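The Slow Part Is Deciding Where the Cloth Is

Inside Irnon, a small software shop betting that folding laundry is mostly a bookkeeping problem

Monday, a little before nine, and Thaís Barros is already annoyed with a timestamp. Two cameras, one clock, and the clock is lying by a few milliseconds. Coffee going cold. The green shirt is on the table and will be there all day.

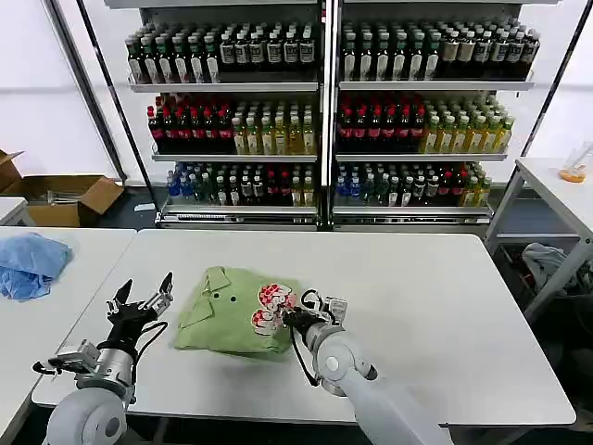
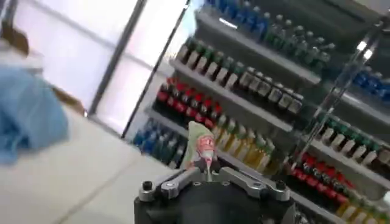
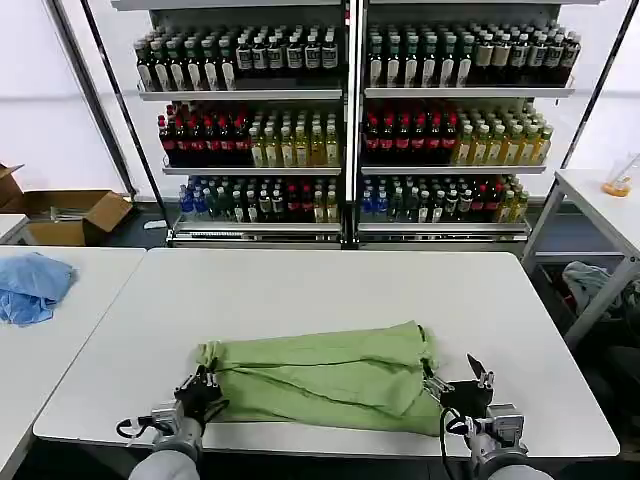

Work on the green fabric in two head views, with a wrist view of a pale green object between them.

Barros runs the planning side at Irnon. Before that, warehouse routing, which she calls easy. Boxes stay boxes. A shirt is a different object every time you let go of it, and most of the software written for robot arms hates that idea. It wants a pose. Six numbers, where the thing is, which way it points. Ask for the pose of a sleeve and you get a shrug.

So the team threw the pose out. Their stack, Curura, keeps a running guess instead – a loose mesh of where the cloth probably is, with a confidence on every patch. Edges it can see get high marks. Anything tucked under gets low marks and stays low until an arm goes and has a look. The planner then picks the next grasp partly by what it'd learn from it. Sometimes that means a pinch that does nothing for the fold at all.

"People watch it and say it's dithering," Barros says. "It is dithering. It dithers on purpose, and I spent a whole winter teaching it to do that."

The wrist cameras matter most here. From the head you get the overall shape, fine, but once the grippers close they block exactly the bit you care about. From the wrist you get the bit you care about and also a wild tilted view of everything else in the room. Windows. Shelves. Rows and rows of bottles in bright labels, which a segmentation model finds absolutely fascinating. Early versions of Curura would lock on to a drinks label and call it print on a shirt. Printed shirts were the worst of it. The fix was dull. They crop by depth first, then look at color.

There were 592 runs in the last batch. I asked to see the failures and got handed a laptop with a tool called Stisine, the in-house replay viewer, and honest to god it's the best thing in the building. You drag a slider and both arms, all the camera feeds and the planner's guess move together. Click any moment and it tells you which options the planner threw away and what score they got. Barros wrote the first version over a weekend becuase she was tired of grepping logs. Now nobody will start a meeting without it.

What the failures look like, mostly: boring. One gripper closes a hair before the other and the cloth skews. Or the planner thinks it has one layer and it has two. The layer thing is the big one. Cameras can't see it, and the fingers on these grippers don't feel much, so the software watches motor current and guesses. Single layer, small bump. Double layer, slightly larger small bump. You can imagine.

Timing is the other headache. Each arm gets its own controller and the two have to agree on when "now" is. Curura sends both arms a short plan and lets them run it, then corrects, 10 times a second. Go slower and the cloth has moved on without you. Go faster and the perception can't keep up, so you're correcting off of stale guesses, and the arms start to shiver. I saw a clip of the shiver. Unsettling.

Not everyone's sold. Gkikas, a rival outfit, is going the other way – one big learned model, cameras in, motor commands out, no mesh, no planner to argue with. Barros has seen their demos and likes them. She just wants to know what they click on when it goes wrong.

Her own release was meant for July and will probably slip. The bug list stood at 644 when I visited and she read me a few out loud, with feeling. Number one is still the clock. By late afternoon she'd traced it to a driver that stamps each picture when it arrives instead of when it was taken, which everybody had assumed someone else had checked. She changed one line, restarted both arms' controllers and went to find a sandwhich while the tests ran.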